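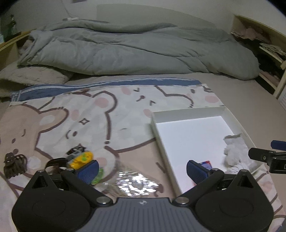 # Kusetville box-packing set

Notes last touched on Monday, August 31, 2026

Hello, and thanks for picking this up. I put Kusetville together because I wanted a set of small household pick-and-place demos that weren't all done on a nice flat desk. Everything in it was shown by hand: you hold the gripper yourself, do the job, and the camera on the tool records what the fingers are up to. No arm needed (which is just as well, my flat wouldn't fit one).

The job is simple to say and fiddly to do. Bits and pieces lie about on a blanket on a bed, there's a shallow white box next to them, and things go into the box one at a time. Two hand-held grippers, one per hand.

## What's in the download

- 532 demos, one folder each
- video from each gripper's camera
- finger opening, logged alongside the video
- `notes.csv` - my own scribbles, spelling not guaranteed
- 12 demos kept apart in `held_out/`, please don't train on those

I've left 42 failed tries in `fumbles/` and I'd love someone to do something clever with them! Mostly they're me closing the fingers too early.

## Things that are harder than they look

Clear packets. There's one with thin beige strands in it, like noodles, and the crinkly plastic throws bright reflections all over the place. If your model leans on colour it'll probably struggle here. I grip these by the flat edge where I can, but I wasn't consistent about it in the early folders - sorry.

The blanket is the other one. It has big cartoon faces on it with thick brown outlines and pink cheeks, and my first model at Grivbridge kept reaching for the cheeks. I nearly swapped it for a plain sheet, then decided real beds have patterns on them and left it alone.

Soft ground matters too. Push down on a mattress and everything shifts a bit, so the box may not be where it was when you started. Don't treat its position as fixed.

## Getting going

Unzip, then run:

```
python check_set.py --root kusetville
```

It should finish without a word. If it moans about a missing log, download that folder again. For a quick look, try
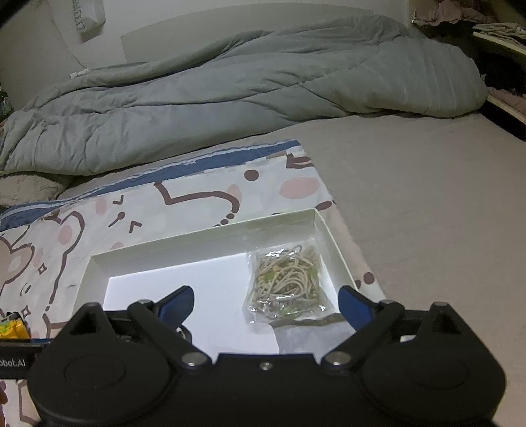

the viewer with `--every 20`, so you only load every twentieth moment and your laptop stays cool. I use the Kustden loader for training, but the files are plain enough that you can write your own in an afternoon.

## Still to do

- timing between left and right drifts in the January folders, so line those up yourself for now
- better labels for the hair clip demos
- try the Lefèvre split again with the fumbles mixed in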